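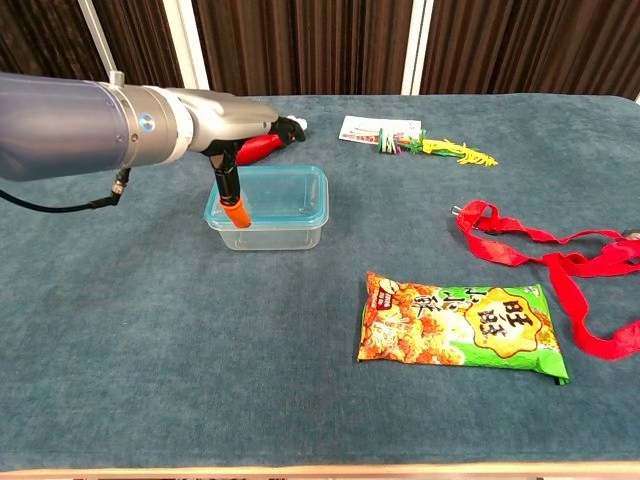 4. What a Hold Holds

Search this journal Enter keywords Go Advanced search

4.1 The inventory

A registration hold is a small flag on a student's record that stops the student from enrolling until somebody takes the flag off. The catalog at Joltville describes holds in a single paragraph, which tells students to "contact the appropriate office." Our first task was to find out which office that was. The Kevov student records system, in use on both the Tomar and Derside campuses, allowed us to export every hold placed before the opening of spring registration in March. The export contained 3026 holds under 34 separate codes. The registrar's published guide for students lists 20 of them.

We began by asking what the remaining codes meant. Most could be traced by reading the internal notes field, where staff had written things like "see advising," "see previous note," and, in one long run of records, "ok." A few required phone calls. One code, labeled only MISC2, had been created to relieve the pressure on a code labeled MISC. Staff on both campuses knew MISC2 well and spoke of it with some affection. They did not agree on what it was for. At Tomar it meant a missing form. At Derside it meant that a form had arrived but that no one was sure it was the right one.

4.2 Coding the reasons

We sorted the holds by what the student would have to do to be rid of them. This turned out to be a more useful division than the one used by the system, which sorts holds by the office that placed them and is therefore mostly a map of the budget. Our first group takes in holds that a student can clear alone, by paying a balance or uploading a vaccination record. The second takes in holds that need one other person, usually an advisor. The third is for holds that need two or more people to act in a certain order.

Urmila Chaudhary and Wayne Lachance each coded the full set without looking at the other's work. Disagreements were settled by discussion, and the discussions were longer than we had planned for. The hardest cases were holds that looked like the first kind and behaved like the third. The library fine is a good example. On paper, a student pays it and moves on. In practice the payment is taken by the student accounts office, the library is told by an overnight file, and the flag is lifted by a person who reads the file when she gets to it. If the fine is paid on the last morning of priority registration, the student has met every obligation the college has placed on them and still cannot register for organic chemistry.

Figure 3. Robotic gripper with an orange fingertip inside the rim of a clear plastic container.

Holds of the third kind were a minority of the total, but they account for nearly all of the stories people wanted to tell us. Students could recite the order of steps in great detail, including the steps they had taken in the wrong order. One described the change-of-major hold as "a scavenger hunt where the last clue is the form you handed in first." We have kept this phrase in mind as a working definition.

4.3 The order of signatures

The change-of-major hold deserves a closer look. A student who wishes to move from one department to another must collect 3 signatures: the current advisor, the new advisor, and the dean's office. The hold is placed when the student picks up the form. We asked why a hold was needed at all, given that the student had so far done nothing except express an interest in sociology. The answer given at Tomar was that the hold prevents students from registering for courses in the wrong major while the change is pending. The answer given at Derside was that Tomar does it.

The new advisor cannot sign until assigned. Assignment is made by the new department once the student appears on its list of majors, and the student appears on that list when the change of major is complete. Departments have found their own ways around this. The larger ones name a standing advisor for incoming students, whose signature is accepted everywhere. The smaller ones have the chair sign twice, in two places, once as chair and once as the advisor the student will have later. The dean's office told us that it accepts this practice, and also that it was not aware of it. Both statements came from the same interview.

We do not wish to suggest that the staff who run this process are careless. The reverse is closer to the truth. Each step had been added after something had gone wrong, and the people we spoke with could usually say what. A student had once switched majors twice in a term and lost a scholarship; the dean's signature was added. An advisor had learned of a departure from the student's mother; the current advisor's signature was added. No one could recall a step being removed. There is a form for proposing the addition of a hold code in Kevov. There is a box on it for "delete," but the box requires the name of the person who first requested the code, and for the older codes that name is blank.

4.4 What students were told

Finally, we compared the message shown on the student's screen with the action needed. For holds of the first kind the two usually matched. For holds of the third kind, the message generally named the office that had placed the flag, which was seldom the office that could start removing it. Students went to the named office, were sent to a second one, and were often sent back. Several front desks keep a handwritten sheet that lists each code and where to send people who have it. The sheets differ from the published guide and from one another. In our checks against the export, the best of them, taped beside the phone at the Derside advising desk, was right more often than the system.

We asked whether we might copy it for the appendix. The advising desk agreed at once, on the condition that we first check with the registrar. The registrar was happy for us to use it once the advising desk had signed a release, and the release form, when we requested it, had a line for the registrar's signature. The sheet does not appear in the appendix. Its main features are summarized in Section 5, along with the changes we recommend to the on-screen messages.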